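4.2 What the folding cell changed at Brutgate

Before the arms arrived, the linen room at Brutgate ran on a simple arrangement: cloths came in heaps, people folded them, and everyone complained about the heaps.

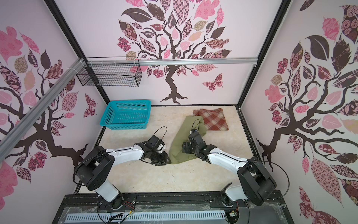 The heaps have survived automation in good health. What moved is the work on either side of them. Under the old rota a folder picked up a cloth, shook it, folded it and reached for the next, and could do all this while discussing somebody's divorce. Under the new one the same person is called a cell attendant, a title that came with a lanyard and no change in pay. The attendant supplies cloths, takes folded ones away and steps in when the arms disagree with the fabric.

Attendants at both sites, Brutgate and Te Moana, told us that stepping in was the part they had not been trained for. The Drenus manual gives it 2 pages out of 400, one of which is a safety notice. In practice, staff worked out their own rules. A cloth that had been grasped and dropped five times was taken out and folded by hand, usually with some force. Several attendants began flattening awkward cloths before feeding them in, which helped the arms a good deal and did away with most of the labour the arms had been bought to save. Managers counted these cloths as folded by the machine. We have counted them as folded by both, a decision that pleased neither side.

The loss mentioned most often was talk. Folding by hand had been done in pairs across a table, and a pair could keep a conversation going for a whole shift. Watching a cell is done alone. At Te Moana the attendants dealt with this by dragging a stool over from the pressing area, against the site plan, so that two people could watch one cell. The supervisor recorded the stool as temporary. It was still there when our visits ended in December.

Opinions of the arms themselves were milder than we expected (see also Figure 5). Staff spoke of them much as they would of a new starter who was slow, polite and related to the owner. Of the 30 people interviewed across the two sites, most wanted the cell kept, provided that Irkar, which supplied it, could be persuaded to answer the telephone after lunch.

Figure 5. A folding cell with two arms at work on a green cloth.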